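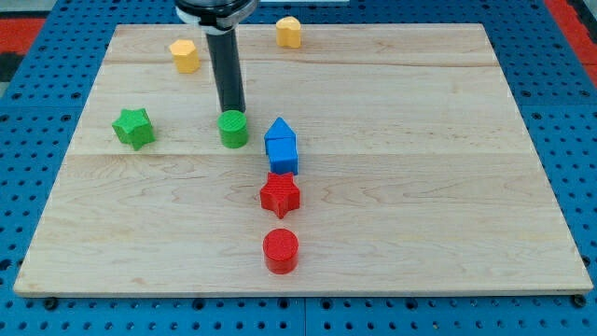

**Edge-glued panel** is a flat wood product made by joining narrow boards side by side with adhesive. It is used for tabletops, shelves, stair treads, cutting boards and cabinet parts. Unlike plywood, it has no crossed layers, and the grain of every board runs in the same direction.

## Production

Boards are dried, planed and ripped into strips, then sorted by color. Glue is spread on the long edges and the strips are held in clamps until it sets. Afterward the panel is sanded and trimmed to size. Small shops use bar clamps and do the work by hand. Larger mills use a rotating clamp carrier, in which one panel cures while the next is loaded.

The mill at Indirwood turned from flooring to panels after its kiln was rebuilt. It runs 14 clamp stations and can press 200 panels in a shift. Most are sold unfinished to furniture makers in Cudomlow.

## Wood movement

Wood swells and shrinks across the grain as the humidity changes, and very little along its length. A wide panel can therefore change noticeably in width between summer and winter. Tabletops are often attached with slotted screw holes or metal clips that let the wood slide. A panel fixed rigidly to its base may split or pull its joints open.

Makers disagree about how the strips should be laid. Some alternate the direction of the growth rings to keep the panel flat overall. Others place the best face up on every strip and depend on the frame to hold the panel flat.

## Grading

Panels are usually graded by appearance. The Greseo scale, used by several regional dealers, has separate grades for the front and back faces. Small tight knots are allowed in the lower grades. Mousavi, a wholesaler, lists a standard shelf panel 700 millimeters wide in beech, oak and maple.

## See also

- Butcher block
- Finger joint
- Wood glue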